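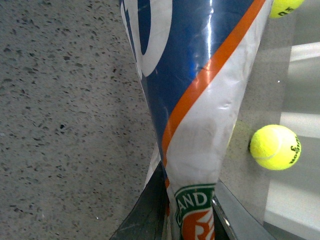

Recycling tennis ball cans: sleeve on or off?

nuchit_60
Clearing out the garage and found 13 old cans plus whatever is in my bag. The town takes clear plastic containers, but the list says nothing about tennis cans. Do I need to strip the printed plastic and get the metal rim off first?

Sillik
Lid in the trash, can in the bin. I've done it that way for years.

pkaewkla
I'd check with the town. Ours rejects anything with metal attached. I cut below the rim with tin snips and put the ring in with scrap. Wear gloves, the cut edge is sharp.

Lalach
Depends on the can. The one on my counter has a metal rim around the mouth and a lot of small print and icons on the label, so read that before you cut anything.

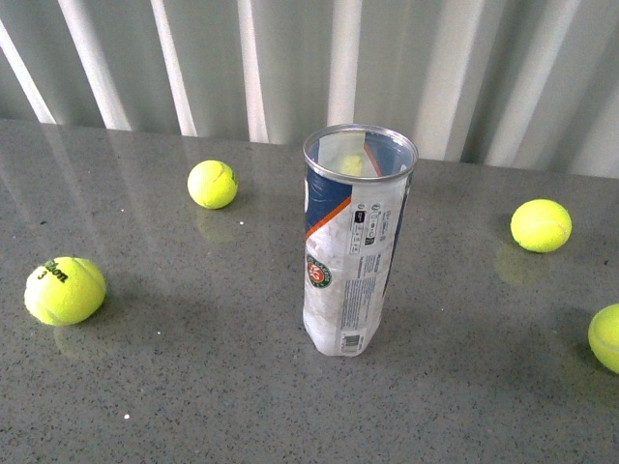 Can and four balls on the counter

nuchit_60
Mine look close to that. The printing is tiny, I'll need my glasses.

Sillik
Still think you're all overdoing it. The sorting plant has magnets.

pkaewkla
Magnets don't do much for a ring that's crimped to plastic. And plenty of those rims are aluminum anyway.

Lalach
Agree with pkaewkla on the rim. I don't bother with the label unless it peels easily.

goicoechea_p
Keep a few. A can holds paintbrushes or garden stakes fine. The dead balls go to our school for chair legs, they took almost 60 from me in June.

nuchit_60
Good idea on the balls. Called the town office at 7 past one and they said metal off, label can stay. Snips it is.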